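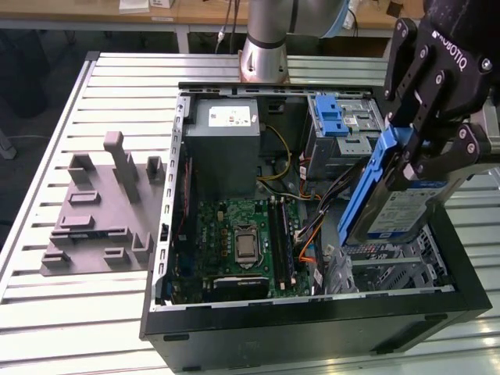

Drive handling at the open tower, with the fixture plate on the left of the table.

Planning and budgeting for a teardown cell: frequently asked questions

Who are these answers for?
Sites in the Stostley group that want their own cell for taking apart desktop computers. If you only send units to us, see the shipping page.

What do I need to budget for first?
The arm and the table. They take up most of the money and have the longest lead times. The gripper is a separate line on the order form, so check that it's on your quote. Two sites missed it last year.

Does the price include fixtures?
No. We allow $444 per site for 3D-printed fixture plates. That covers the first plate and one reprint. Plates are drawn for a set of parts, so if your intake changes, plan on a new one.

Why a slatted aluminum table?
You can bolt things down anywhere along the slots and move them later. Flondstead started with a plain bench and replaced it after one quarter. A used table is fine if it's flat.

Can one gripper handle every part?
A two-finger gripper is enough for drives in caddies, memory modules and most cards. Cables are still a hand job at all our sites. Budget operator time for them.

How much does a year of upkeep cost?
Grodmont spent $2,685 in its first full year, including finger pads, two cables and one service visit. We tell new sites to set aside $2,000 and keep the service visit as its own line.

How many units do we need to make it worthwhile?
We use 54 towers a week as the cutoff. Below that, keep doing them by hand or share a cell with another site. Laptops don't count toward the number.

Should we lease or buy?
Buy the table and fixtures. Either works for the arm. Nkosi leases, and the monthly payment includes a loaner if the arm is down for more than three days. Read the return terms before you sign, especially the part on mounting holes.

How much floor space should we plan for?
Ten feet by ten feet, plus room for a cart on the operator side. Leave a path behind the table so someone can get to the cabling.

When are requests due?
End of June for the next budget year. Late requests go on the waiting list.

Who signs off?
Rhydian Gough in equipment planning. Send the quote, the floor plan and your weekly unit count together in one file.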